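Right, the winter window is nearly open and I have far too many thoughts about Kamstead, so here's a thread. Mute me now if you only care about the big leagues.

Word is that Afonso Aguiar is on the list. Left-sided, 22, played everywhere across the front for Skamum this season and looks like he'd run through a hedge if you asked him nicely. I am very much in favour!

If you've not watched Skamum, you're missing out. They press like mad, they concede silly goals, and Aguiar is usually the one dragging them back into it. 11 goals already and we're only in December.

The bit I love is what he does without the ball. Watch him when their full-back goes forward – he's already halfway back before anyone shouts. We haven't had a winger who does that in years.

The catch is that he signed a new deal in the summer, so Skamum can ask for pretty much what they like. I wouldn't blame them either. They got a pittance when Petska came calling for their keeper.
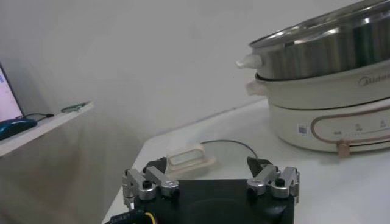 Words by Sohail Afridi
Kamstead home and away, mostly away

Anyway, where would he play? Halldóra Bach has used the same front three for five games running and I can't see her ripping it up in the middle of a good spell. But she does like someone who can change a match from the bench.

My guess is he comes on for the last half hour to begin with, then takes the left side once the pitches get heavy and legs start to go. Him and Rajput swapping wings would be a nightmare to mark. I've been drawing it on envelopes.

A few of you have asked about Rajput's contract. As far as I know there's been no movement, and Noreen Awan on the supporters' podcast reckons talks will wait until spring. She's normally well ahead of me on this stuff so I'd go with her.

And no, I don't think one signing means the other leaves. We were down to two fit forwards for the cup tie and had a centre-half up front by the end (he nearly scored, bless him, it would have been the greatest night of my life).

Speaking of the cup tie – some 2000 of us went, on a weeknight, in sideways rain, and sang right through to the last whistle. If Aguiar's people were watching the stream I hope they had the sound up.

Only other name I've heard is Kalliopi Vlachou coming in to help with the set-piece coaching. Can't stand that one up at all, but our corners have been dreadful, so yes please.

Will add to this if I hear anything. Train home is at ten past six and the signal's rubbish after the tunnel, so replies might be slow. Up the Stead!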